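Zonudwood Play Library
Minutes of the monthly meeting

Held April 13, 2025, in the back room

Present: Farzana Roy (chair), Cadi Bowen, Selvaraj Jayawardena, Judit Kelemen (minutes)
Apologies: Mizanur Paul

1. Minutes of the last meeting

Approved with one correction. Under item 4, the shelf brackets were bought by Selvaraj and not by Cadi. Judit has changed the file copy.

2. Matters arising

The lock on the side door has been replaced. Keys went to Farzana and Cadi. The old keys should be handed in to Judit.

Mizanur sent word that the borrowing cards have gone to the printer. The order is for 1000 cards. The old cards stay in use until the new ones come.

3. Color block sets for the toddler shelf

Cadi presented the two sets under consideration, one from Kevel and one from Bokero. Both suppliers offer red and blue cubes. The Bokero set also has yellow and green. Cadi prefers Kevel for the younger children because a set with only two colors is easier to use for first sorting games.

Selvaraj asked about the edges. Cadi said rounded edges were a condition when she asked for prices, and neither supplier would be considered without them. Farzana asked about the finish. Members agreed that a matte surface is better than a glossy one under the ceiling lights in the front room.

The red and blue cubes on the off-white cloth were discussed as a pattern for the sorting table. The colors are strong and a child can tell one from the other from across a table.

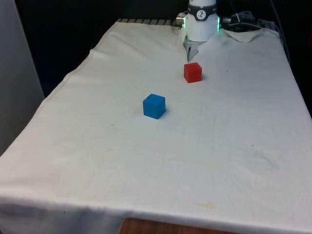 4. Table cloths

Judit reported that the patterned cloths make it hard for children to find small pieces. Plain white or cream was proposed for all the play tables. Selvaraj was concerned about washing. Judit has a price from Gamage for plain cotton cloths that can be washed hot. The price includes hemming.

It was agreed to order 6 cloths. They do not need to be ironed for play sessions. A few creases do no harm as long as the blocks stand level. Cloths should hang over the table edge but stay clear of the floor.

The patterned cloths will be kept for the book sale.

5. Setting out the sorting table

Farzana asked for a standard layout so that whoever opens up can set the table the same way each time. Cadi proposed the following, which was agreed:

One plain cloth, pulled flat.
One red cube toward the back and one blue cube nearer the front and to the left, with bare cloth between them.
Remaining blocks stay in the tub until the first child has had a turn.
Tub goes under the table, lid off.

Selvaraj asked if the cubes could be set side by side. Cadi said she would like them apart from front to back as well, so that children reach for each one separately. A cube should have clear cloth on all sides.

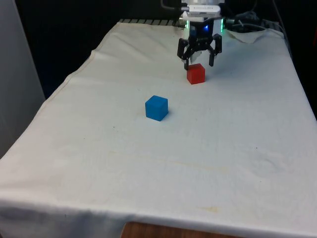 Should the red and blue cubes be the same size?
For the sorting table they should be about the same size, so that color is the only thing the child is sorting by. Sets with mixed sizes can go out on the building mat.

These lines will go on the card inside the tub lid. Judit will type it.

6. Cleaning of blocks

Blocks are wiped at the end of each session with a damp cloth and left on the drying rack overnight. Selvaraj reported that blocks had been put back in the tub wet more than once in the past month. Farzana will speak to the session leaders. Any block with a chip or a split goes in the repairs box with a note of the set number.

7. Decisions

Kevel set to be bought for the toddler shelf. Proposed by Cadi, seconded by Judit. Agreed.
Bokero set to be looked at again in October, when the building mat is due for replacement.
Cloths to be ordered from Gamage. Proposed by Judit, seconded by Selvaraj. Agreed.

8. Actions

Cadi: order the Kevel set and label the tub.
Judit: order the cloths, type the card, collect old keys.
Selvaraj: check the drying rack, which is loose on the left side.
Mizanur: let members know when the borrowing cards arrive.
Farzana: speak to session leaders about drying.

9. Any other business

Cadi asked for the puzzles with missing pieces to be taken off the loan shelf. Agreed. They will be offered to the craft group first.

The next meeting will be held in the front room. Selvaraj will bring the key to the cupboard.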